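Community Forum – Web Video and Creators – General Discussion
Last updated: Mar 16, 2024

Thread: Disclosure of staged material in the Testham household series

t.papadopoulos
Members will be aware that the Testham channel has released the second part of its household series, in which the two hosts exchange chores for a week. I wish to raise the matter of disclosure. In the first part, the argument over the grocery bill was presented as a real disagreement. The hosts have since stated on the Citatus podcast that it was rehearsed. The video description has not been changed. In my view, a channel of this size should place a notice at the start of any video containing scripted material.

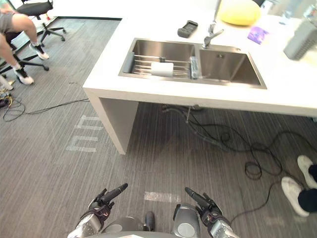
I would add that the same question was discussed on this board in September, when the Aguiar brothers released their moving-day video. The general view then was that viewers should be told. I see no grounds for a different standard now.

Delic_V
I do not agree. The series is listed under comedy and has been since it began. A viewer who selects a comedy program may reasonably expect that parts of it have been written in advance. The Aguiar video was a different case, as it asked viewers for donations.

t.papadopoulos
The donation request was removed after 2 days, and the discussion continued well after that. I do not believe it was the main concern.

Delic_V
It was my main concern, and I said so in that thread.

biljana.atanasov
May I ask that we keep to the present series. I have watched both parts in full. The second part runs 105 minutes, and the closing credits list a writer – Gromevero, who also edits the channel. That is a form of disclosure, although I accept that few viewers remain until the credits.

Quote from biljana.atanasov: "although I accept that few viewers remain until the credits"

Lejla Vukčević
This is precisely the difficulty. Younger viewers in particular watch short clips on other sites, where neither the credits nor the description is shown. A spoken statement in the opening minute would be preferable. My own students repeated the grocery argument in class as though it had taken place.

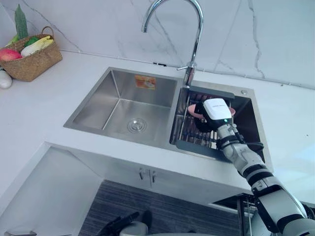
Živko Pavlović (moderator)
Members are reminded of rule 4: remarks should address published material and should not extend to the private lives of the hosts. One post has been removed. The thread remains open.

Delic_V
Noted. For the record, I would not object to a line in the description. I object to a notice on screen, which would spoil the joke before it is made.

t.papadopoulos
A line in the description would be an improvement, but I maintain that it is not sufficient. I have written to the channel and will post any reply I receive.

This site uses cookies to keep you signed in and to measure traffic. By continuing to use the forum, you accept our cookie policy.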